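Workshop notebook, November
Bench 2 side, storage and surfaces

Carried on with the clear-out after lunch. Hatem had already done the pegboard and the offcuts rack, so I took the drawer cabinet and the shelf over the sink.

Cabinet, drawers

Top drawer was mixed fixings again. Sorted into the divided trays: M3 and M4 cap heads to the left, washers in the middle, anything imperial into the jar for Ryszard. Found one full box of 50 brass inserts from the Kalogeropoulos order that we had written off as short delivered. Corrected the stock sheet. Someone should tell purchasing before they chase it a second time.

Middle drawer: tapes, cable ties, heat shrink. The heat shrink offcuts under a finger's length went in the bin. Two rolls of masking tape had gone hard and would not lift cleanly, binned as well. The 500 ml tin of contact cleaner was lying on its side with the cap loose and has marked the liner. Moved it to the solvents cupboard, where it should have been, and cut a new liner from the grey foam.

Bottom drawer sticks at two thirds open. Took it out and cleaned the runners, no real change. The left runner is bent at the rear stop, enough to feel with a thumbnail. Brurnier list the runner as part 1413 but only sell it as a pair. Asked for a price. Until then, nothing heavy in that drawer — I have put the cloths and the spare aprons in it.

Knobs all tightened. The middle one had lost its lock washer.

Cabinet, top

Agreed rule from the last meeting still stands: the top is a set-down surface, clear at the end of each session. Food wrappers and drinks do not stay on it. Crisp bags go in general waste and not in the recycling, whatever it says on the lid. The bin men have refused the recycling once already over foil-lined film. Bottles go in the blue bin, emptied, caps on.

The finish shows grease badly under the overhead light. Tried the Drarport surface wipes on a small patch at the back and they leave a streak that has to be buffed out dry. Plain warm water with a drop of washing-up liquid did better. Wipe front to back, then the lip over the open recess, where crumbs collect and then work their way down behind the drawers.

The recess itself was full of paper. Kept the Grinier data sheets, filed them under adhesives. The rest was old job tickets, shredded.

Snack bag and bottle still on the top at this stage.

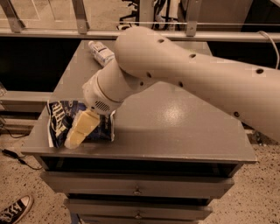

Shelf over the sink

Took down all 27 jars and wiped the shelf. Nine had no label. Hatem identified four from memory, the others are in a tray marked UNKNOWN by the door. If not claimed by the end of the month they go to chemical disposal. Relabelled the rest with the printer, since the marker pen comes off with wet hands.

The right-hand bracket has pulled slightly from the wall. Refixed with a longer screw and a new plug, then put the heavier jars at the left end for now.

Outstanding

Runner price from Brurnier.
Stock sheet correction to purchasing (Ryszard).
Second small bin for this end of the room. The present one is too far from the cabinet.
Check bracket again next week.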